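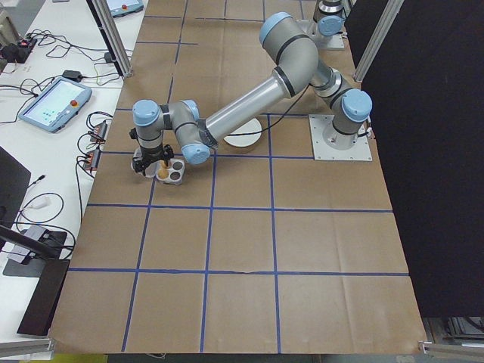

Lina Saab wrote that the registration fee for the July charity walk should stay as it was last year, and that she could not support an increase before the route had been confirmed.

Re: Fee and route, Drikirside Charity Walk
Marwan Najjar
The fee has been the same for 4 years. Wornstead employees paid it without complaint, and last year's 232 entrants covered the cost of water and first aid with very little left for the hospice. An increase of 2 dollars is modest.

Re: Fee and route
Lina Saab
It is modest for one person. Several of our teams register whole families. I would ask that children under 15 be exempt if the increase goes forward.

Re: Fee and route
Tarek Boutros
I support the exemption. I do not agree that the fee must wait for the route. Tarawneh has already offered to match whatever the teams raise, and their office needs our figures before the end of the month.
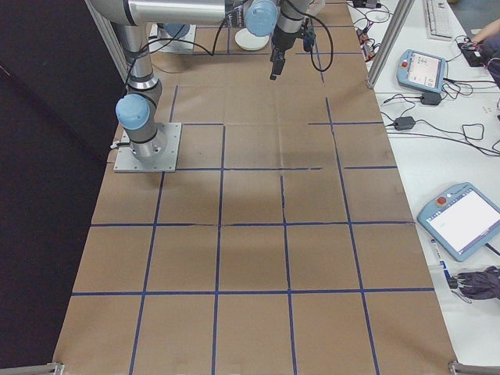 Can a team register before all of its members are known?
A team captain may register with 2 names and add the others until the morning of the walk. Each added member pays the same fee.

Re: Fee and route
Marwan Najjar
Thank you. That should be stated on the form, which at present asks for a full list. I remain opposed to the exemption. It will cost us more than the increase brings in.

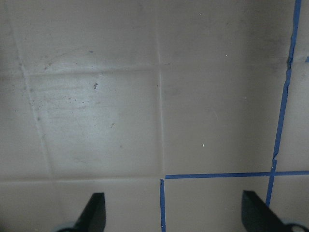

Josefina Quiroga

I have read the replies above and wish to correct one point. Children did not pay last year at the Skuker Park start, only at the Drikirside start. The exemption would therefore make the two starts equal. Please send any further objections to me in writing before the form is printed.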